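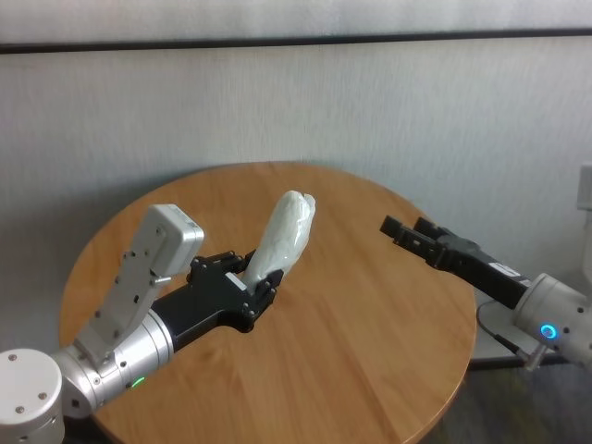 **Elthorpe House, small dining room: monthly check, May**

Checked by: Francine Kennedy

Marks: OK = no action, W = watch it next month, A = action needed

**Table**

- Top, surface: OK. I passed my hand over all of it and found no splinter.
- Top, edge: W. One rough place on the window side. I sanded it a little but it needs oil.
- Stability: A. The table moves when I lean on it with my weight. Tighten the bolts below, then check again on Monday.
- Felt pads under the feet: W. One is becoming thin.

**Wall and floor**

- Wall behind the table: OK. No damp smell, no loose paint. Please do not push chairs against it.
- Floor: OK. It was dry at the time of my visit, and no cable crosses the way to the door.
- Free way to the door: OK. I measured 65 inches, and the rule of the house is 30 or more.

**Electricity**

- Wall socket: OK. The cover is firm.
- Extension lead (Hiebert): A. It is marked for 2000 watts and somebody used it with the heater and the kettle together. Only one of them at a time, please. I have put a label on the plug.

**Packed items**

- Plastic wrapping: W. Old wrapping must go in the bin the same day. Last month I found pieces on the floor and one can slip on them.
- Scissors and knife: OK. Both were in the drawer, closed.

Open from last month: the door closer from Covau is still not delivered. I wrote to them again.

F. Kennedy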